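The great bottle clear-out (and a few words about mugs)

23 Oct 2026

I have a bit of a thing about water bottles at the moment. It started in July, when the room we share at Skaker got so warm that we all began bringing in our own drinks, and by the end of the month you couldn't put your elbow down without knocking one over. They were all the same sort too, clear plastic with a white cap, so after lunch you had no hope of telling which was yours. I drank somebody else's twice in one week. Lev Kravchuk says it was more than twice, and he may well be right, but he was using my mug at the time so I'm not taking lectures from him.

Anyway, I finally decided to have a proper go at the big table and the ledge behind it. I'm not a naturally tidy person (my mum will be laughing at this already) but I do like wood, and it's a lovely warm-coloured table when you can see it. There's a nice shine to the ledge as well, with its thick rounded front edge, and I'd forgotten it had one.

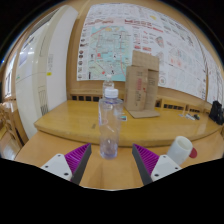

Can you keep refilling an ordinary shop-bought water bottle?
For a day or two it's fine if you rinse it and let it dry out with the cap off, but after that it's better to recycle it and use something you can wash properly.

I used to ignore that advice completely. I once had a bottle from the Marchuk shop on the corner that lasted me a whole winter, and by the end it had a smell I can only call pond. So my new rule is that anything without a name on it by going-home time gets emptied and goes in the recycling. I wrote the rule on a bit of card and put it by the kettle. Lev crossed out "anything" and wrote "nearly anything", so we'll see how that goes.

Next job was the ledge, and oh dear. A ledge is the worst thing you can give to people like us, because it's just the right height for putting things down and just far enough back that you stop seeing them. Little cards, stickers, bits of who knows what. I went through them all sitting on the floor with a biscuit tin between my knees and was quite ruthless for the first half, then got sentimental and kept most of the second half.

The cardboard stand is staying. I did try to get rid of it, but there was an outcry! And I've stopped fighting over the wall as well. It's papered with sheets of charts and tables and little notes in red and blue and green, with that big pale map on the left, and every time I say we should take some of them down it turns into a long conversation about which ones. I sort of love it by now. It's very good for staring at when you're on hold to Benditz about the printer, and I have spent 28 minutes doing precisely that.

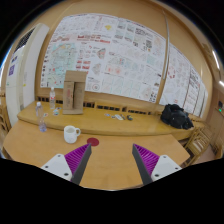

3 minute read

So, mugs. My feelings on mugs are simple: white ones only on the big table, and back to the sink before you leave. I bought a box of plain white ones from Bosteck last year, 13 of them, an odd number in every sense, and I think we're down to the ones people can't be bothered to take home. They're nothing special but they're heavy at the bottom and they don't go over easily, and after the July spillages that is all I ask of a mug. Patterned ones go walkabout. I don't know why it is, but put a cat on a mug and you'll never see it again.

I'd also like to put in a word for hooks. That black heap at the end of the ledge could be on a hook! We've got hooks! I put them up myself, a bit wonky, and they hold perfectly well. If you're reading this and you're the owner, you know where they are.

As for the bottles, I've bought myself a metal one with a dent in it (half price because of the dent) and I'm very pleased with it so far, except that it clangs. I did get fond of the plain plastic ones while I was sorting them out though, silly as that sounds. The light goes down the sides in wobbly streaks and they crackle when you squeeze them.

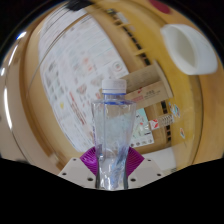
White cap, blue ring, not a lot left to drink.

I'm doing the drawers under the sink next, if I can find the key. Lev thinks it's in one of the drawers.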